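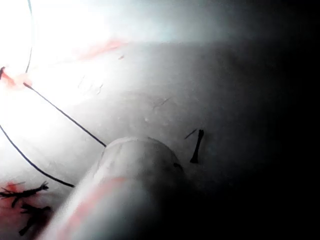

Tuesday, February 2019

A whole day on the suturing rules with Trí Võ and I still have enough energy to write it up, so that tells you how it went! We started with version two of the house rules, the ones I drafted on the train back from Clornton, and by lunch there was more red pen than print. I love this stage. Everybody thinks rules are the dull bit of robotics and I have never understood it, a good rule is just somebody's bad afternoon written down so the next person can skip it.

The big argument was over loose thread. My draft said "keep the pad tidy", and Trí Võ asked me, very politely, what tidy meant. Well. Is a clipping tidy if it lies away from the wound? What about fluff? A person glances at a scrap of black thread and knows it is a scrap, but the software has to decide which black line is the live suture and which is rubbish, and they are the same colour and often the same thickness. So the wording now is that clippings come off the pad before a scored run, and if we want clutter on purpose (which we do, it is a brilliant test) the run gets marked as a clutter run from the start. No deciding afterwards!

Same with the stain. Red on the pad makes it far harder to find the edges of the cut, so "stained" or "clean" goes on the sheet as its own line.
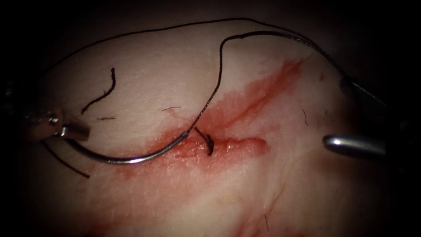

Then needle handling, which took us right up to tea. Rule 4 used to say the driver should hold the needle "securely", another of my woolly words. We have split it in two. First, where along the curve the jaws close, to be written down for every run. Second, who is allowed to let go. I want it so that neither arm opens its jaws on a needle that is in the pad unless the operator has said yes out loud. Trí thinks that is too slow for the later trials and he may be right, but I would sooner begin strict and loosen it in July, when we shall have 200 runs to look back over. We have 135 so far, and I'm itching to see the rest.

Oh, and lighting! The Avcı notes have a lovely short page on glare, all on shiny instruments and pale surfaces, and I have pinched the idea wholesale: check every view before the first stitch, and if a bright patch or a deep shadow is covering the part you mean to work on, you move the lamp and check again. It sounds so obvious. It was in none of our papers.
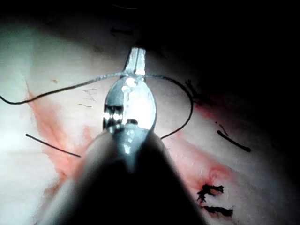 Yolanda Huamán rang from Justlow at half past four and said she liked the draft but it had far too much in it for what the machine should do and hardly a word for the person with a hand on the stop button. Where do they sit, what can they see, and how long before they get a rest? She said that at Cimus they swap the stop person before they get tired, going by the clock, and never ask them whether they feel all right, as everyone says yes.

She is completely right and I was a bit cross not to have thought of it. So there is a new section at the top, ahead of the needle and the thread and everything else. Trí wants the swap on a kitchen timer. I want it on the run sheet with initials. We shall probably end up with both.

Still to do: a proper word for the short end of thread left standing at a knot (we used three different ones today, all in the same paragraph), renumber the lot, and send a clean copy to Yolanda before she goes to bed. Must also take the lamp rule out of the appendix and put it where people will read it. Soup for supper, standing up, with the draft propped against the bread bin.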